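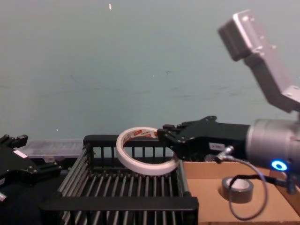

White masking tape over a black wire crate, pale gray-green wall behind.

Clunholm Washable Matte, interior wall paint
Sold by the can, in two sizes. Tinted to order at the counter.

We held off on stocking this one. Every paint maker has a "washable matte" now, and most of them leave you with a shiny patch wherever you washed. We have sold three or four of those over the years and taken a fair number of complaints about them. Clunholm is better than those. It is still a flat paint, and a flat paint will always show more than a satin. If you want a wall you can scrub like a countertop, buy the satin and live with the glare.

What the label says and what we think

"One coat coverage." No. Plan on 2 coats over a similar color and a primer plus 2 coats if you are going from dark to light. One coat looked fine under the shop lights and patchy near a window the next morning.

"Wipes clean with water." Partly. Fingerprints and fresh coffee came off our sample board with a damp sponge. Shoe rubber did not. Pencil came off if we were patient, and ballpoint stayed where it was. A drop of plain dish soap helps. Anything gritty will polish the spot, and then you have traded a mark for a shine.

"Low odor." You will smell it for an evening. Open a window.

"Touch up anytime." This is the claim I would ignore. Touch-ups blend well in the first few weeks. After a year of sun the old paint has shifted a little, and a dab from the same can will show as a dab. Roll corner to corner instead, or leave it alone.

Colors

Light gray-greens and blue-grays are what people ask us for in kitchens and utility rooms. Be careful with them. They lean green at noon, blue by late afternoon, and under a warm bulb they can go a bit hospital. A chip from the rack tells you next to nothing. Take a sample pot, paint a piece of card as big as you can stand to carry, and move it around the room for a couple of days.

Put something dark next to the card as well. A black pan will do, or whatever is going to sit against that wall for years. Pale colors look a good deal paler beside black, and people come back to us annoyed about it.
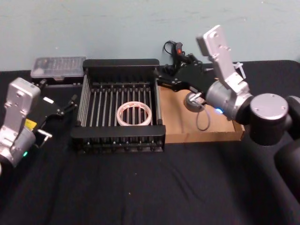

Blue-gray wall with black cloth and a black dish rack in front of it.

We do not match colors from phone photos. Candela Esteban at the counter will say no politely, and I would ask you to let her. The same wall can come out green in one picture and blue in the next. Bring in a flake of the old paint or the name and number off the lid.

Behind a sink or a counter

People buy this for the strip of wall behind the dish rack, and the maker's leaflet encourages them. I have my doubts. A matte finish takes the occasional splash without trouble, but a spot that gets wet every day and never quite dries will stain under any flat paint I know of. Tile is better there. So is a panel, or the satin version up to elbow height with a clean line between the two. Pulling the rack a few inches off the wall costs nothing, and I would try that before spending money on anything in this aisle.

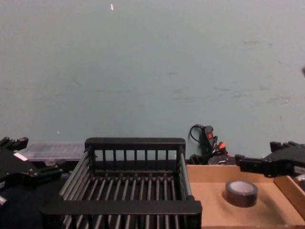
Tape and edges

Clunholm sells its own tape at a silly price. Ordinary masking tape of decent quality did just as well for us, provided it came off the same day. Press the edge down with a plastic scraper and pull it back on itself, slowly, while the second coat still has some give. If the paint has hardened, score along the tape with a sharp blade first. Old tape from the garage drawer is false economy. It tears into strips and leaves glue behind.

Severino Segura, who paints for a living and is hard to please, seals the tape edge with a thin pass of the existing wall color before he puts on the new one. It takes longer. His lines are better than mine.

Specifications

Finish: dead flat when dry
Base: water
Touch dry: 2 hours
Recoat: 4 hours, longer in a damp room
Before first washing: 19 days, and please do wait
Roller: 9 inch, short nap
Cleanup: soap and water, before it dries
Suitable for: plaster, drywall, primed wood
Not suitable for: floors, shower walls, bare metal, anything outdoors

The washing time is the maker's figure. I have no way of checking it, but we did wipe a board early and took the color clean off, so I believe the general idea.
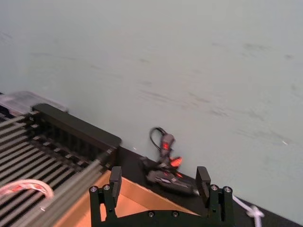 Ordering and returns

Tinted cans cannot come back unless we got the color wrong. Untinted cans can, sealed, with the receipt. Sample pots are final sale. If your job needs several cans, buy them together and mix them in one big bucket. Batches differ slightly whatever the lid says, and you will see the join in the middle of a long wall.

We also carry the Nieto matte, which costs less and covers less. For a ceiling I would buy the Nieto. Questions about trade accounts go to Nerea Rivas at the front desk, mornings only.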